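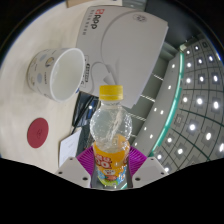 About Savurholm

Savurholm is a small research company. We study one question: how can a robot learn to handle everyday objects from people who show the task by hand? Our founder, Maëlle MacDonald, started the work with two colleagues and a table, and we still do most of it at a table.

How we work

A person holds the gripper and does the task the way they would do it at home or in the office. The camera on the gripper records each demonstration, and later we train a policy on it. No robot arm is needed at this stage, so we can work in any room where we are allowed to sit down.

Our first method, Jetetti, was trained on 380 demonstrations of picking up a bottle and setting it upright on a coaster. We do not clear the table before we record. Papers, cables and boxes stay where people left them, and between demonstrations we change only the place of the bottle and the mug. In our early tests with clean tables the policy learned well, but it became lost when one sheet of paper was added.

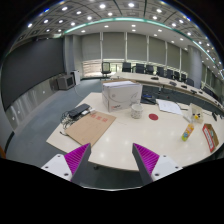 Osvaldo Andrade wrote to us after reading the first report that a messy table is a good idea, but one messy table is still one table, and he would like to see the same policy in a kitchen before he believes the number. We agree with him, and the kitchen tests began in September.

The number he means is this one. In 100 trials with new positions of the bottle, Jetetti finished the task 86 times when it was trained on cluttered tables. With the same amount of data from clean tables it finished 41 times. Most of the failures came at the last moment – the bottle touched the edge of the coaster and fell. We think the fingers open too early, and Noémie Poirier is now working on the timing of the release.

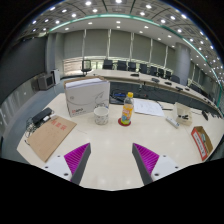

Who we are

Maëlle MacDonald – research direction
Noémie Poirier – control and release timing
Brayden Friesen – data and training
Brayden Thibodeau – hardware and gripper pads

If you write to "Brayden", please add the family name.

Working with us

We welcome visits from students and from other laboratories. The report on Jetetti can be requested by email, together with the list of all failed trials.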